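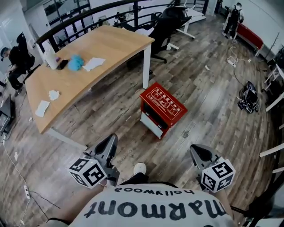 Table clearing, hand-held grippers, 14 January 2020

Task for this block: clear and wipe the light-topped table with the white legs. The items are a white container, a phone, a light blue cloth, paper and napkins. A person does this in under a minute without thinking. The question is still how much of it the Randley policy can do after training on demonstrations made with the grippers.

Running total is 2187 demonstrations, of which 603 are tabletop. Danuta Jasińska wants the tabletop share higher before we retrain. I would fix the cloth category first.

Rigid items: the last evaluation gave no trouble with the container. Phone is acceptable if approached from the long side. Flat on its back near the middle of the table it still gets pushed.

Cloth: poor. The policy closes on the top layer, lifts, and drags the rest. Pietrzak's wrist model helps a little with the approach angle and does nothing for the grasp.

Napkins and paper: worst. Five failures in a row on a single folded napkin, all of them fingertips skating over the surface. Crumpled ones are easier, having something to pinch.
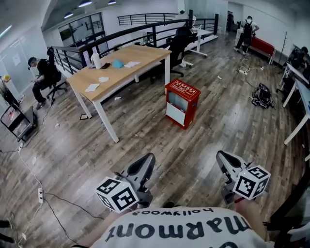
Milagros Arrieta suggests sliding flat items to the table edge and pinching them there, as most people do with a sheet of paper. Agreed, but it has to be demonstrated consistently. In the older Ikodel set the operators mixed both methods, and the trained policy hesitates between them.

Marker tracking: keep both cubes in view during the edge pinch. Turning the wrist under the tabletop loses the cube and the segment has to be thrown out.

Next: 100 edge-pinch demonstrations, paper and napkins only, same start pose. Then wiping, which I don't expect to work this January. Ask Jitard about softer fingertips.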